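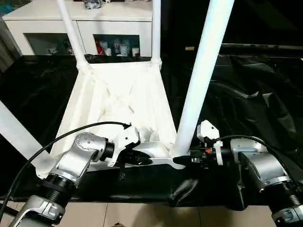
The furniture assembly trial at Vasta was suspended on a Sunday afternoon after the right arm of our two-arm Gridevon station failed to release on command. The work under test is the handling of a small stool, turned upside down on the table so that both grippers can reach it. The left finger goes beneath the near edge of the seat frame, and the right fingers press against the base of the nearest leg, where it joins the frame. At this point of the task the permitted force is low. The log shows that the right arm was told to open and back away, and that it continued to press for three seconds. The operator used the stop button. No person was hurt.

I am responsible for the incident record, and I wish to set out here what has been established so far. The release command was sent and received. The gripper reported itself open while the motor current remained at its holding value. The supervisory software, Irkine, is designed to compare those two readings and halt the arm when they disagree. That comparison had been switched off in December during a calibration and was never restored. The force limit, meanwhile, had been set to 200 newtons in place of 100, so it did not trip either.

I regard the second finding as the more serious one. A gripper that misreports its position is a fault we plan for. Two protections left in the wrong state, on a station in daily use, point to a weakness in how we hand over equipment after maintenance. The checklist had a line for the comparison setting, and it was signed. It had no line for the force limit.

After the settings were corrected, we repeated the release test 30 times with other objects, including a smooth blue cylinder with a white base, held with light pressure from the black finger pad. The false open report came back in three of those runs. Each time the arm halted as intended. 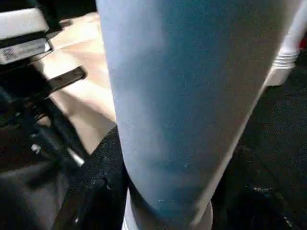

Javier wrote in response to the draft of this post that halting correctly is no reason to resume, and that the station should stay off until the position sensor has been replaced and the old one examined. I have accepted that recommendation. The replacement part is on order, and the force limit now has its own line on the handover sheet, to be read from the controller screen and written in by hand.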